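Kinga Veres has spent most of her working life fixing other people's computers, and she does not believe in the robot yet. "Ask me again in October," she says. "They said October last year too."

She runs the repair benches at Grillow, a refurbishing shop that takes in old office machines, wipes them, and sells them on. For the past 7 months the owners have been trying to find out whether an arm can take over the dullest part of the day, which is moving drives in and out of computers. Veres was asked to help. She agreed, with conditions.

"I wanted it on real jobs," she says. "I've seen the videos. Everybody has a video."

Her numbers are less friendly than a video. Out of 622 tries in the last test, the arm needed a person to step in on 156 of them. The managers call that promising. Veres calls it a coworker who shouts for help every fourth job. 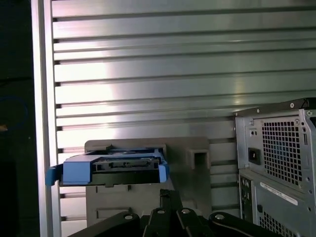
Drives are a fair test, she admits, and maybe a generous one. They come in a few sizes and they don't bend. The shop makes things easier still. A bright blue caddy gives the fingers a tab to aim for, and a gray mount attached to a slotted metal panel holds it at a known spot, with the connector facing out. "Look how much we had to build so it could pick up one drive," Veres says. "A new kid on the bench gets a cardboard box and a screwdriver."

Would she trust it with the rest of the computer? She laughs. Cables are the problem, she says, and screws that somebody stripped years ago, and dust.

Mariann Pintér, who brought the project in, thinks Veres is too hard on it. "It doesn't get bored," Pintér says. "By four in the afternoon, people do."

Veres gives her that one. But she has also been asked by relatives when a robot will do their dishes, and her answer hasn't changed. "My sink doesn't have a mount for every plate," she says. "Buy a dishwasher."

The next test starts after the summer. She has already asked for more cables in it.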